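Updated 09/09/2019

# How to Get Hard Water Film Off Drinking Glasses

Cloudy glasses usually have one of two problems. Either minerals from the water have dried onto the surface, or the glass itself has been worn by years of dishwasher detergent. The first can be cleaned off. The second is permanent, so check before you spend an evening on it.

## Check which one you have

Put a few drops of white vinegar on the cloudy part, wait a minute, and wipe with a dry cloth. If the spot is clearer than the glass next to it, you have mineral film. If nothing changes, try once more with warm vinegar. A glass that stays cloudy after that is etched.

## What you need

- Plain white vinegar
- A plastic dishpan or a deep bowl
- Baking soda
- A soft sponge (no green scrubbing side)
- A lint-free towel
- A bottle brush for tall or narrow glasses

## Soaking

Line the bottom of the dishpan with a folded dish towel. Lay the glasses on their sides so they don't knock together, then pour in equal parts vinegar and warm water until they are covered. Leave them for 30 minutes. Heavy film may take an hour.

Do not soak anything with a metallic rim, a painted design, or a glued-on stem. Wipe those by hand with a damp cloth and a little vinegar, then rinse right away. 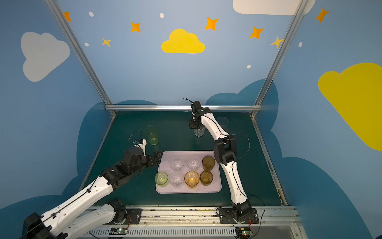 While the glasses soak, mix two tablespoons of baking soda with enough water to make a paste. It should hold its shape on the sponge. Take the glasses out one at a time and rub the paste over any spots that are left, using light pressure. Pay attention to the ring near the base, where water sits when a glass is stored upside down while damp. Facets and ridges hold film too, and an old soft toothbrush gets into them better than a sponge does.

Rinse in warm water. Avoid going from hot water straight to cold, especially with thick-bottomed glasses.

## Drying

Air drying is what puts the film there in the first place. Shake off the water and dry each glass by hand, inside first. Wash the towel without fabric softener or it will leave streaks of its own.

## Keeping the film from coming back

If you use a dishwasher, fill the rinse aid and set it to 4 to start with. Go up a step if you still see spots, and down a step if you see a bluish smear. Check the salt too if your machine has a softener. Open the door when the cycle ends so the steam can get out.

For hand washing, add a splash of vinegar to the last rinse. In my kitchen I do the full soak once in spring and again in November, and wipe down the odd glass in between.

Rosario Morelli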